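Print this page | E-mail this page

Walk-Around Checklist, Tidy-Up Cell, with my comments

I do this one before every long session, and I've been typing my notes in under each line so whoever has the next shift can see what I was grumbling about. The Shboul cell is the one where we try chores: putting pens away, sorting small stuff, the dull jobs you'd love to hand off at home or at a workbench. People keep asking me if it's ready for their kitchen. Read the comments and decide for yourself!

1. Emergency stop pressed and reset, both buttons.
OK. The one by the door is stiff again, so push it like you mean it.

2. Speed limit set for people nearby.
OK. Set to 80 mm a second. Slow enough that I could clear the whole bench by hand while it thinks about the first pen, but I'm leaving it there until the Kidard guard switch comes in.

3. Guard door and switch.
NEEDS ATTENTION. The door closes fine (lift it a little as you swing it). The switch is the old one, and it sometimes reads open when it's shut. That's the safe way to be wrong, but it stopped the run twice in November and I lost my place both times.

4. Cables and strain relief.
OK. I re-tied the bundle at the elbow joint. Please use the soft ties out of the Lovitell bin and leave the hard plastic ones alone.

5. Grip force.
OK with a comment. We're at 46 percent. Any higher and it dents paper cups, any lower and a mug handle slides right out. A person changes grip without even noticing, and this thing needs me to type in a number. If you want my opinion on household robots in one line of a checklist, there it is.

6. Finger wear and loose screws.
OK. Checked after 1,152 cycles on this set. The maker's sheet says they're good for up to 3,000, and I'd still look every time.

7. Items for today's task.
OK. Markers again, the yellow cap and the blue cap — caps on, please, always. Two pens close together sound like nothing, and I thought so too when I started. But the fingers have to come down around one and leave its neighbor alone, and a leaning barrel changes where the cap is by more than you'd guess. My kitchen drawer is a lot worse than this.
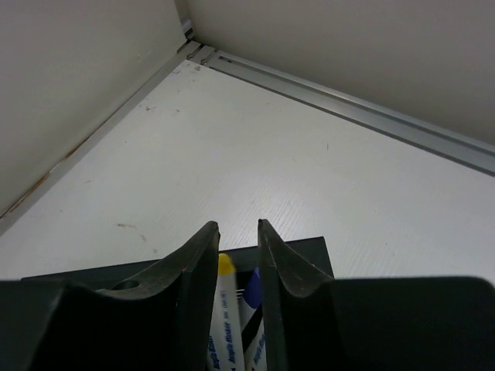
Page last changed: December 6, 2021

8. Work surface and seams.
NEEDS CLEANING. There are little brownish and reddish smudges on the white floor panel, a few dark specks up toward the corner, and a brown streak along the left seam that looks to me like rust or grime. Wipe the panel with the mild stuff, let it dry, then go along the trim strip with a swab. If the streak doesn't budge, write it up and I'll take the strip off. Specks matter more here than they would on a counter at home, as the Garkness software has been known to go after one as if it were a thing to pick up.

9. Holder.
Check that the dark box hasn't wandered. Give it a nudge with one finger, and if it slides, redo the tape underneath.

10. Ready to run?
Yes, once item 8 is done, and with somebody in the room. I wouldn't leave it alone with the pens yet, never mind the dishes. Shop-floor sorting, same parts, same spot all day? I'd say we're close. Initial the sheet and hang it back on the hook.

Print this page | E-mail this page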